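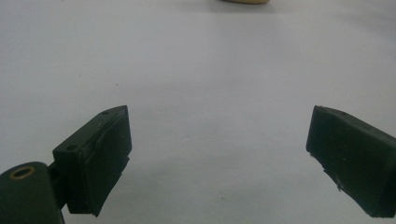
*Fingers open, left pad with ragged lower edge*

Hello all,

> On 06/10/2020 Mohammed-Awal Darko wrote:
> Do you change both pads, or only the bad one? Ours at Kemlow are glued.

Both, always. With one new pad the grip closes off center. On the Simau gripper we do it like this:

1. Open fully, power off.
2. Peel the pad from the top corner, slowly.
3. Clean the face — no solvent on the hinge.
4. Press the new pad for 4 minutes.

Then I run 200 empty cycles before real parts. The last pair was glued in March.

Regards,
Kwofie cell, second shift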